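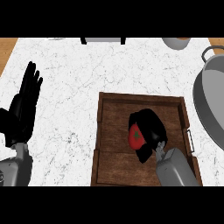

Wooden tray with raised rims on a marble countertop

Andero Delegate Check-In
Credentialing and floor voting for party conventions, caucuses and county meetings

Andero is a check-in and vote recording package for political parties that hold their own conventions. It is sold by Nusden and has been used at county, district and state level. The current release covers in-person meetings, fully remote meetings and meetings where part of the delegation votes from another site.

What it does

Each delegate and alternate is loaded from a spreadsheet before the convention. At the door, staff look up the name, confirm the county or district, and print a badge. If a delegate has not checked in by the credentials deadline, the system lists the next alternate in order and waits for the chair of that delegation to approve the change. Every change is logged with the time and the name of the person who made it.

Roll call votes can be taken by delegation or by individual. Fractional votes are supported. Results can be shown on the hall screen as they come in or held until the secretary releases them. A delegation can pass and be called again at the end.

Remote delegates get a one-time code by text or mail. The code opens only the ballots they are entitled to vote on. Secret ballots are stored apart from the check-in record – the two cannot be joined afterward, including by us.

What comes with it

The Hall kit includes 16 check-in tablets, four badge printers, badge stock for 1000 delegates, a network router and a printed floor guide. Power strips are not included. Kits are shipped in hard cases and must be returned within five days of adjournment.

The Remote license has no hardware. It covers up to 1000 registered delegates and alternates combined. Larger conventions should ask for a quote.

Both come with one practice session, held by video before the event. We ask that the party secretary and the credentials chair both attend.

Rules and bylaws

Parties differ on quorum, proxy voting and when alternates are seated. These settings are entered by our staff from your bylaws and sent back to you for written approval. They are locked when the convention is called to order. If the body adopts new rules on the floor, the secretary and one other officer can unlock them together.

Andero does not handle public elections or state-run primaries and is not certified for them.

Setup support

Rekha Joshi runs setup for all new accounts. Abdel Rahman handles floor support and can be booked on site for an added daily fee. Phone support is open from two hours before the gavel until adjournment, however late that is.

Ordering

Orders for February conventions must reach us by 29th December. Remote licenses can be added later if the delegate list is final.

Item number for the Hall kit: 246
Extra badge stock and replacement lanyards are sold separately.
The Flillusitz lectern timer works with this release but needs its own cable.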